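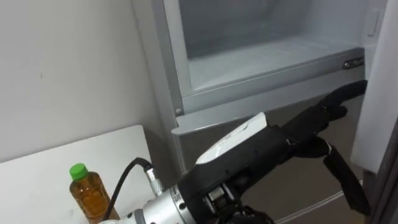

The open refrigerator.

I went to the Kekar open day for the tea. Let me be clear about my priorities, because the brochure was not clear about anyone's. It promised "a journey from leaf to shelf" and free parking, and the parking turned out to be a field in Wutirthorpe with a rope around it.

Kekar bottles iced tea. If you grew up within 70 miles of the place you have drunk it at a school picnic, warm, and decided it was fine. The plant opens to the public once a year, in March, when anyone sane would rather have soup. I paid 3 dollars at the gate, got a sticker that would not stick, and was put in the second group of the day.

Our guide was Rogério Tavares, a blender by trade who had clearly been told to smile and had negotiated it down to a nod. He took us first to the leaf store, which smells like the inside of my grandmother's purse, in a good way. Sacks to the ceiling. He told us the house blend has 228 on its recipe card, a number that refers to the trial batch that finally got approved. A man behind me asked what was wrong with the first 227. "Most of them tasted like number 228," said Tavares, and moved us along.
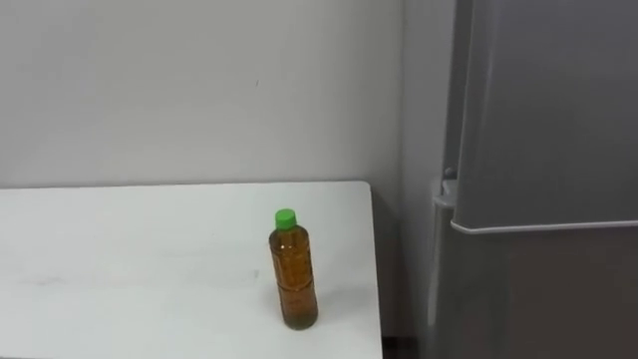 The brewing hall is where the brochure earns its keep. The big tank is named Andrade, after the foreman who had it installed, and it holds 855 gallons. You climb a metal staircase, look through a porthole, and see brown. Everybody in my group took a turn and everybody said "wow" in the same voice people use for other people's vacation pictures. I said it too. It was a lot of tea.

Then came the tasting, which I had skipped lunch for. Three small paper cups each: the regular, the unsweetened, and a new one called Borkelano, flavored with something the card described as "orchard." Which orchard, and what was growing in it, the card did not say. My guess was pear. The woman next to me said hay. Tavares, when pressed, said it was still being discussed upstairs.

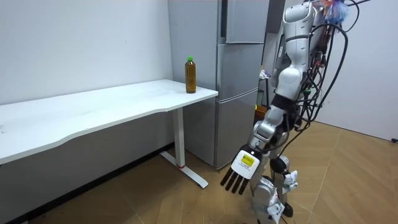

I liked the unsweetened best – it tastes a little of smoke if you hold it in your mouth long enough to look odd. The regular is exactly what you remember. A boy in our group finished his Borkelano, then his sister's, then asked for mine, so the orchard people have at least one customer.

The gift shop sells mugs, a tea towel with a map of the plant on it, and, oddly, coffee. I bought the towel. Getting out of the field took longer than the tour, and the car ahead of mine had to be pushed by four men in good shoes. The next open day is again in March. Bring boots, and eat first.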